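[Residence-Operations] Laundry rooms, Sundness and Leckie houses: revised arrangements from December

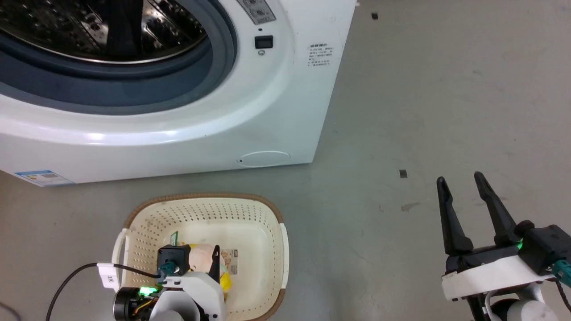
On the draft circulated last month, the Leckie house office wrote:

> We support the move to front-loading machines in all of the
> laundry rooms, and our residents have asked for it for some time.
> Three points need to be settled before the notice is posted.
>
> First, the draft says that the rubber gasket is to be wiped "after
> use." It does not say by whom. Our residents will read this as a
> job for the cleaning staff, and the cleaning staff will read it as
> a job for residents.
>
> Second, the filter. The old top-loaders at Leckie had no filter
> that a resident could reach, and people will open the cover out of
> curiosity with water still in the machine. We would like the
> notice to say plainly that it is to be left alone.
>
> Third, baskets. We have 17 baskets in storage that belong to
> former residents. May these be put out for general use?

The Office of Residence Operations thanks the Leckie house office for these comments. The points are taken in order, and the answers apply equally to Sundness.

1. Gasket and door. Wiping the gasket is the responsibility of the resident who has used the machine. The fold at the bottom of the seal is to be included, as coins, hairpins and lint collect there. The door is to be left ajar when the machine is empty. Cleaning staff will wash the seal and the door surround with a mild detergent once a week. Bleach is not to be used on the rubber by anyone.

2. Filter. The request is accepted. The filter cover on the lower front of each machine is to be opened by maintenance staff only. Filters will be cleaned every 40 days. House offices should keep a dry record sheet on the inside of the laundry room door, and maintenance staff will initial it at each visit. A machine that stops with water in the drum should be switched off and reported. Residents should not attempt to drain it.

3. Baskets. The stored baskets may be put out, provided that they are clean and have no cracked rims or broken handles. They should be marked with the name of the house. Baskets may stand on the floor in front of a machine during loading and unloading, but should not be left there during a cycle. The walkway must stay clear – this was raised at the last safety visit and will be checked again.

Two further matters were raised by other houses after the draft went out.

Labels. Several offices asked whether the stickers on the front panels may be removed to give the machines a tidier look. They may not. Maintenance staff need the printed information when ordering parts, and a machine with its stickers missing takes longer to repair.

Unattended laundry. Finished loads may be moved by the next person waiting once 30 minutes have passed. The load is to be placed in a basket and not on the floor or on top of the machine. The concrete floors are mopped every morning, but they are not a clean surface for wet clothing.

The detergent order placed with Omau will be delivered to the Jaltari storeroom, where house offices may collect their share between 9 a.m. and noon. Please bring a cart. The powder is low-sudsing, and residents should be told to use one level scoop per load. Too much powder leaves a film on the gasket and is a frequent cause of complaints about odor.

Faults should continue to be reported to extension 457. Please give the house, the position of the machine in the row and any code shown on the display. Reports sent to this list are not logged as repair requests.

Corrections to the above should be sent to the list before the end of the month. The printed notice will follow in 2 sizes, one for the laundry room door and one for the house bulletin board.

Office of Residence Operations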